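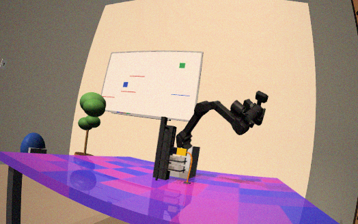

Saldale Patchwork School teaches people to cut up fabric and sew it back together in a better order. We teach piecing, hand and machine quilting, appliqué, binding and mending, to complete beginners and to people who have been sewing since before we were born, and we love doing it. Most of what we talk about in the first lesson is colour, because colour is where people get frightened. They think they need dozens of fabrics and a theory. Look at the tabletop here, covered in uneven rectangles of magenta pink, violet and a strong blue-purple, with one solid, deeper purple along its thick edge. Those are three neighbours and a darker relation, and you could make a very handsome quilt from exactly that: blocks in any old size, no two rows matching, and a plain dark binding to hold it all in. We set something very like it as a first project, and the results are wonderful, because everybody's comes out different!

How we started

The school was set up by Lộc Đồng, who trained as a pattern cutter and spent years making other people's coats. The first quilt Lộc made was from coat linings that would otherwise have gone in the bin, slippery stuff, dreadful to sew, and it took most of a winter. Friends asked how it was done. Then friends of friends did, and the kitchen got too small (there is still a burn on the worktop from somebody's travel iron), so classes moved to the upstairs room of the old Van Dijk warehouse on Kaver Street. We have the whole of the first floor now. It has tall windows on the north side, which is lovely for matching colours and rather chilly in January, so bring a jumper.

What we teach

Beginners' Patchwork runs for 7 weeks, one evening a week, and takes you from rotary cutting through to a finished lap quilt with a proper binding. You don't need to have touched a sewing machine before. We start with straight seams and we stay on straight seams until they're comfortable, and a quarter-inch seam allowance really does become second nature after a few evenings of muttering about it.

Improvers move on to triangles, curves and foundation piecing. This is the class where people get slightly obsessed. Flying geese in particular seem to do something to the brain, and we've had students message us pictures of them at midnight.

Hand Quilting is our quietest class and the one with the longest-standing regulars. We use hoops and also a big floor frame that seats 4, two to a side, and whoever is working on a large piece can book it for a fortnight. The talk around that frame is half the reason to come. You'll learn the rocking stitch, how to bury a knot, how to mark a design so it washes out again, and an awful lot about everyone's gardens.

Mending Club is a drop-in. Bring the quilt your gran made, or the one the dog got hold of, and we'll show you how to patch it. We won't take it off you and fix it for you, but we will sit next to you for as long as it takes.

We also run longarm sessions for anyone who has finished a top and can't face wrestling it through a domestic machine. The longarm is a Hekel, bought second-hand, and it has its moods. You need a short induction before you use it alone, and after that you can book by the half day.

Fabric and scraps

There is a small shop by the stairs with plain cottons, wadding by the metre, thread, needles and good scissors. We keep the range small on purpose. Plains are what we reach for most, and we'd sooner have a full run of greens from lichen to bottle than a wall of prints we feel lukewarm about.

The scrap chest is free to all students. Take what you like and put your own offcuts in when you've finished. Anything bigger than a playing card is welcome, cotton and linen only please, and no pins left in (we have all been caught out). Strings too thin to piece go in the sack underneath and end up stuffing draught excluders, which is a very cheerful one-morning project if you have a leaky door.

The September show

Every September we hang the year's work from the beams and open the doors to anyone who wants to look. Nothing is judged and there are no prizes. First quilts hang next to fiftieth quilts, wonky corners and all, and each has a card written by its maker. Read the cards! One last time round said only "I will never use satin again."

Our biggest piece is the Saldale Quilt, which was made by students over several terms and has 1,917 patches. It lives on the end wall of the workroom. Each person put in a fabric that meant something to them: school shirts, curtains, a bit of a tent, a great deal of old pyjama. We keep a book beside it recording what came from where, and newcomers always end up standing there reading it when they should be ironing.

Coming along

An evening course costs £120, including the use of our machines, cutting mats and rulers. You're welcome to bring your own machine if you prefer it, and if it has been in the loft for years, tell us beforehand and we'll help you clean and oil it before the first lesson. Children from ten upwards can join the holiday workshops, and under-sixteens can come to Mending Club with a grown-up.

The building has a lift from the yard entrance, and the tables in the workroom go up and down, so sit or stand as you like. There's a kettle. Please keep your tea on the window ledges and well away from the cutting table.

If you'd like to see the place before booking, come up during any Mending Club and have a wander. Ring the bell marked Patchwork and give it a good long press, as the machines can be noisy.

Page last updated November 19, 2021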